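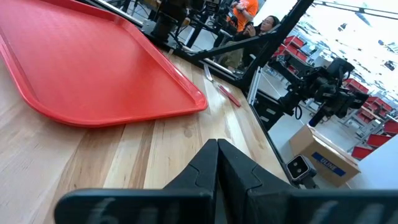
A respondent at Varngate wrote that without a tray she took one plate, sat down, and did not feel like getting back in line, even when she was still a little hungry. Similar remarks came up in the free-text part of the survey at all three sites, and they point to effort as one explanation for the drop in plate waste reported in Section 4.1.

4.2 Trays and the size of the meal

The three workplace cafeterias differ in size and layout. Bronelar serves up to 3,000 lunches a week in a single hall with 600 seats. Varngate has a smaller hall that opens onto a courtyard, and many people there carry their food outside. Serwood shares its kitchen with a neighboring office and closes the hot line at 1:30 p.m. All three offered trays at the entrance before the study and removed them in November. Trays stayed available on request for anyone who wanted one.

The three sites used different trays, and this matters for the comparison. Flat trays with a low edge hold two plates at most before things begin to slide. Rectangular trays with rounded corners and a raised rim, like the red plastic one in Figure 2, let a person load a main dish, a side, a dessert, and a drink with less worry about spills. Bronelar and Serwood used the raised kind. Varngate used the flat kind, and its baseline waste was already the lowest of the three.

Figure 2. Red plastic tray with raised rim, on a wood tabletop.

We received 424 completed surveys. Most respondents said they took fewer items after the change, and the items they gave up were mainly side dishes and desserts. Drinks were affected less. Several people at Serwood said they now filled a water bottle at their desk before lunch. Soup was the main exception. Soup eaters at every site complained about carrying a full bowl in one hand, and some of them stopped buying soup altogether. We do not count this as a reduction in waste, and the soup figures are left out of Table 3.

Second trips were less common than we expected. Grewal, the catering contractor at Bronelar and Serwood, had planned for longer lines and put an extra person on the hot counter. After two weeks the extra shift was dropped. Register data show that the number of separate purchases per customer hardly changed. People bought less in one trip and did not make up the difference later in the meal. We have no data on snacks bought in the afternoon, and some of the lunch may have moved there.

Attitudes toward the change were mixed. Support was strongest among people who ate alone and weakest among people who collected food for coworkers. Respondents with limited hand strength or who used a cane found the new arrangement hard to manage. Staff at the entrance were supposed to offer them a tray, but during the busiest 80 minutes of service this was not always done. At Varngate a small stack of trays was later put back next to the cutlery, with no sign, and the waste figures for that site did not change noticeably afterward.

The position of the dessert counter may also have played a part. At Bronelar it comes first in the line, so customers without a tray had to commit a hand to dessert before seeing the main dishes. At Serwood it is beside the register. The drop in dessert sales was larger at Bronelar, but with only two sites to compare we cannot separate the effect of the counter from other differences between the halls.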